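Board care, part 4. Bamboo is a grass, glued up in strips, and it takes oil more slowly than maple. Thin coats, wiped back after 20 minutes.

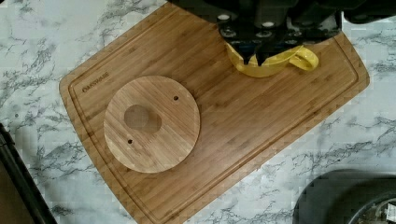 The juice groove is where oil pools. Run a folded rag along it last. End edges drink the most, so give them a second coat.

Small round pieces get the same treatment. Mohit Bhatt asked about drilled holes: use a cotton bud, both sides.
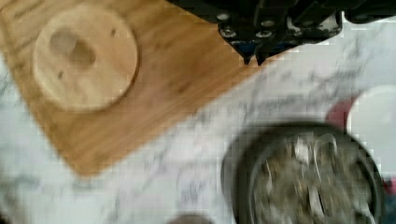 Store boards on edge with air on both faces. A board left flat on stone dries unevenly and can cup. A 400 mL bottle of mineral oil lasts me until July.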